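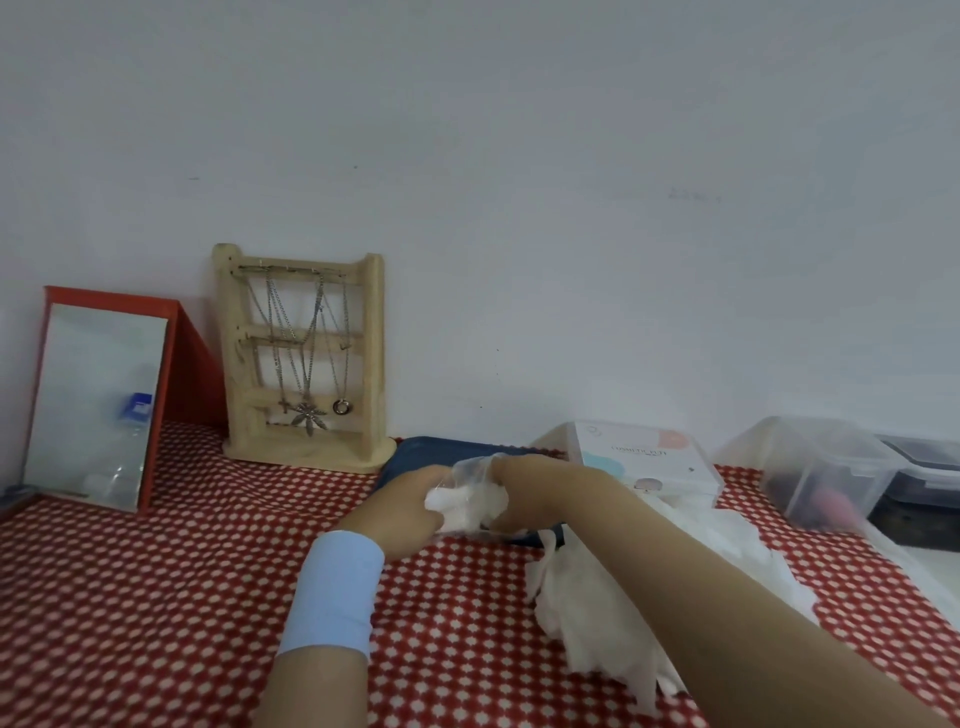

Ksawery Pietrzak objected to this part of our coding scheme at the November workshop in Britadbridge, saying that a necklace on a stand has already been put away and should not be counted with the things still out on the table. We took the point seriously, and it changed how we treated the display pieces described in this section.

4.2 Storage and display at the dressing table

The Szewczyk survey covered 16 households and logged 3,145 small items kept on or near a dressing table. In the first round of coding each item was given one of two states, stored or in use. This worked well for boxes, pouches and spare parts. It worked badly for jewelry, which many people keep in plain sight between wearings. We therefore added a third state, displayed, for items that hang or stand in a place made for them. Coders did not need to know when an item had last been worn.
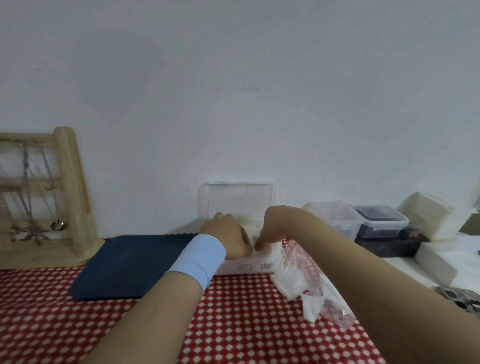
Packing material was the second source of disagreement. Tissue, bags, lids and empty cartons often stay on the table while the owner decides what goes where, and the first coders left them out because they were not belongings. We put them back in. They take up a good part of the working surface, and they show which containers are being dealt with at the time. In Figure 4 the wooden rack with its silver chain necklaces is coded as displayed, the latched plastic container by the wall as storage, and the clear plastic bags in front of the white box as packing material. The dark tray to the left of the box was harder to place. Under the Duken rules a tray takes the state of its contents - and where those cannot be seen, it is marked open.

With the new states in place, two coders went through the full set again, working separately. Most of the remaining differences came from mirrors and lidded boxes, which serve as furniture in one home and as storage in the next. We kept the household's own word for these wherever the Friday interview supplied one. The Uma subset was coded last, by the same pair, and is reported in Section 4.3.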